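From: Ulises Ulloa
To: Stisell household list
Date: 1/11/99
Subject: Re: [stisell] washing shaggy things without ruining them

Dale wrote:

> We have the same trouble every winter. The fluffy cleaning towels come
> out of the machine matted flat on one side, and they leave gray lint on
> everything else in the load. My wife wants to throw them out. Also, has
> anybody put a long-haired stuffed animal through a regular washer? Ours
> is due for a wash and my daughter wants it back by bedtime, so I get
> one try at it.
>
> We are on the Trevgate side, so the water is hard, if that matters.

It does matter some. I am on the same water and it took me a while to quit blaming the washer.

Towels first. Anything with long strands should go in by itself or with its own kind. If you put it in with the regular bath towels you get lint both ways, and the flat towels wrap around it so the middle never rinses. I run mine on warm with half the usual soap and no softener at all. Softener coats the strands and then they don't pick up dust the way they should. With our water I add a second rinse. If they are already matted, soak them in a bucket of plain warm water for an hour, then work the strands apart with your fingers while they are wet. A comb pulls them out of the backing. I lost one that way in May.

For drying, shake each one hard before it goes over the line and again when it is half dry. In the dryer use low. On high the tips go crunchy and you can't undo it.

The knit ones are easier. Wash them with the other towels, but fold them while they still have a little warmth in them or the hem curls. I keep the shaggy ones and the knit ones on the same pile, which my sister says is wrong, but they all get used in the same week anyway.

Now the stuffed animal. I have done several with long fur, brown ones mostly, and the fur always looks worse before it looks better. Check the seams and the eyes first. If an eye is glued and wobbles at all, don't machine wash it. Put it in a pillowcase, tie the top with string, cold water, gentle, short spin. If the washer has only one spin speed, take it out before the spin and press it between two bath towels. Press, don't wring. Wringing shifts the stuffing to one end and you will never get the face right again. 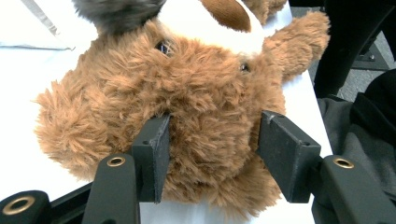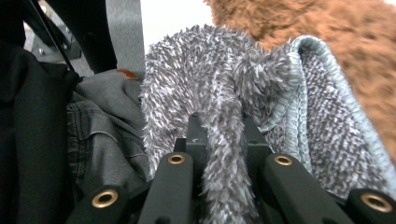 Drying is the slow part and I don't think you will make it by bedtime. The outside feels dry long before the inside is. Mine took most of two days on a rack near the heater, turned over morning and evening. If you squeeze the thickest part and it feels cool, it is still damp in there. I would start right after breakfast on a day when she will be staying with her grandmother, or else tell her ahead of time that it will be gone two nights.

When it is all the way dry, go over the fur with a soft baby brush, a little at a time, starting at the tips. Around the eyes and muzzle I just use my fingers. Long fur will stand up in tufts whatever you do and I leave it that way.

Somebody asked last month about the Rosenthal soap flakes. I used up a box and went back to the ordinary liquid. The flakes don't dissolve in cold water up here, and I found bits of them down in the fur afterward. They might be fine on soft water.

The drying rack I mentioned is the Brernimo one with the flat mesh top. It is 32 inches across, so it holds one large toy or two towels laid flat. I have a second one I don't need. It is free to anybody who will come and get it, but the legs stick.

Dale, let me know about the eyes before you do anything.

Ulises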